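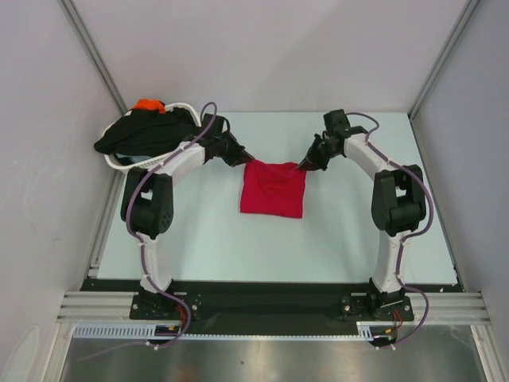
Elsie Ngata told the Jusoreck City Council that she would have kept the clothing bin at the end of her street, overflowing or not, if the choice had been left to the people who use it. She said she could walk to it with a bag in each hand, and that a pickup schedule would be one more thing to remember.

The council heard her out and then voted to remove the bins. All 69 textile drop-off bins on city property will be taken away and replaced with a curbside pickup for clothes, bedding, towels and shoes. Households will get two pickups a month. The service will add $2 to the monthly solid waste bill and will be run under contract by Samico, a textile sorting firm with a warehouse in the Sopacua district on the east side of the city.

The bins have been a sore point in Jusoreck for years. Most stand in parking lots, beside fire stations and at the edges of parks. They were put in by Dikska, a used clothing company that paid the city for the right to place them and sold what it collected. When prices for used clothing fell, Dikska cut back on emptying them. Bags piled up on the ground, got rained on and had to be sent to the landfill by city crews.

Dikska told the city in December that it would not renew its agreement. It offered to leave the bins in place if the city took over emptying and repairing them. Public works staff looked at that offer and advised against it.

Rawiri Fairweather, deputy director of public works, told the council that the bins attract mattresses, broken furniture and household trash. He said crews now visit the busiest sites every morning before starting their regular routes, and that the work is not paid for by anyone except the general fund.

"We are already running a collection service," Fairweather said. "We're running it out of the back of a pickup truck, and most of what we pick up is ruined by the time we get there."

Under the new plan, each household will be mailed a roll of orange bags. Filled bags go next to the recycling cart on the scheduled morning, tied shut. A Samico truck will follow the recycling route and leave an empty bag for every full one it takes. Residents who run out can get more at the public library branches and at the front desk of City Hall.

Items must be clean and dry. They do not have to be in good condition. Samico will accept clothes with holes, worn sheets, single socks, curtains and stuffed toys. Shoes should be tied or taped together in pairs. The company will not take carpet, pillows, mattress covers, or anything that has been soaked with paint, oil or solvent. Wet bags will be left behind with a tag explaining why.

Apartment buildings will be handled differently. Buildings that use a shared dumpster will get a locked cabinet for textiles, placed where the property manager chooses. Tenants will open it with a code. Managers have to request a cabinet, and the city has no plan to require one. That part of the proposal drew the most questions.

Tamsin Tipoki, a council member whose ward includes most of the large apartment buildings along the river, said she was worried that renters would be charged for a service they could not use. The fee will be added to every residential account, including the shared accounts that building owners pay and usually pass on in the rent.

"If the manager doesn't fill out the form, my constituents pay and get nothing," Tipoki said. "They lose the bin too, and the bin was free."

Fairweather said his office would call every property manager on the account list before the bins are removed. Tipoki asked that the results of those calls be reported back to the council in writing, and the other members agreed. She voted for the plan after that change was made.

Ewan Faulkner, who represents the north end, voted against it. He said the fee was small but that the solid waste bill had already gone up last year, and that people on fixed incomes in his ward had been told then that it would not go up again soon. He also objected to removing every bin at once, and suggested keeping the ones at the fire stations, where there have been fewer problems with dumping. His motion to do so did not get a second.

The council also raised the fine for dumping at the former bin sites to $200. The higher fine will stay in place after the bins are gone. Fairweather said people would likely keep leaving bags at some locations out of habit, and that signs will go up at each one giving the pickup website and phone number. For the first few weeks, staff plan to leave a warning notice when they can tell where a bag came from. Fines will come later.

What happens to the clothes after pickup was discussed only briefly. Tahmineh Hassanpour, operations manager at Samico, said the bags will be opened and sorted by hand at the Sopacua warehouse. Wearable clothing is baled and sold to secondhand dealers. Cotton items that cannot be worn are cut into wiping rags, which the company sells to auto shops and printers. Most of the rest is shredded for use as padding and insulation.

She said a portion will still end up as trash, mainly items that are moldy or badly stained, and she declined to guess how large that portion would be in Jusoreck. Loads from drop-off bins tend to be in worse shape than loads picked up at the door, she said, and the company has not handled the city's material before.

"Dry is the main thing," Hassanpour said. "A torn shirt is fine with us. A wet bag spoils the bags under it."

Hassanpour said Samico expects to hire sorters and drivers for the contract and will post the jobs once the agreement is signed. The company will send the city a monthly weight report, split by what was sold, cut, shredded and thrown out. The reports will be public.

Some of the speakers during the comment period were there on behalf of thrift shops. They asked whether the curbside service would draw away the better donations that keep their stores going. One said her shop depends on coats and children's clothes in the fall and could not replace them if people got used to putting everything in the orange bags.

City staff agreed to print a line on each bag asking residents to take good wearable items to a local shop first. A list of shops that want to be included will be posted on the pickup website and mailed with the first roll of bags. Shops that would like to be on the list should contact the public works office. There is no charge.

Ngata, speaking again near the end of the comment period, asked what would be done for residents who cannot carry a full bag to the curb. Fairweather said households already signed up for assisted trash collection will be added automatically, and the driver will pick up the bag from the same spot as the trash cart. Others can apply by phone. No doctor's note is needed for the textile service.

She also asked whether the pickup days could be printed on the calendar that comes with the recycling guide. Fairweather said the new guide had already gone to the printer, but that a separate card with the dates would go out with the bags.

Dikska is responsible for removing the bins and has agreed to patch the pavement where they were bolted down. Bins at parks will go first, followed by those in city parking lots and at fire stations. Bins on private property, including those outside grocery stores and churches, are not covered by the vote and may stay if the owners want them. The city does not keep a list of those.

Until a bin is removed, it can still be used, but residents are asked not to leave bags on the ground beside a full one. Full bins can be reported to public works by phone or through the city's service request page.

The city has not set a first pickup date. Fairweather said it depends on when the bags are delivered and when Samico's second truck is ready. Notices will be mailed by route, and some neighborhoods will start before others. The fee will not appear on a household's bill until the month its pickups begin.

The contract returns to the council for a final signature at its next regular meeting. A copy of the draft, dated Feb 22, 2026, is available at the city clerk's office and at the main library.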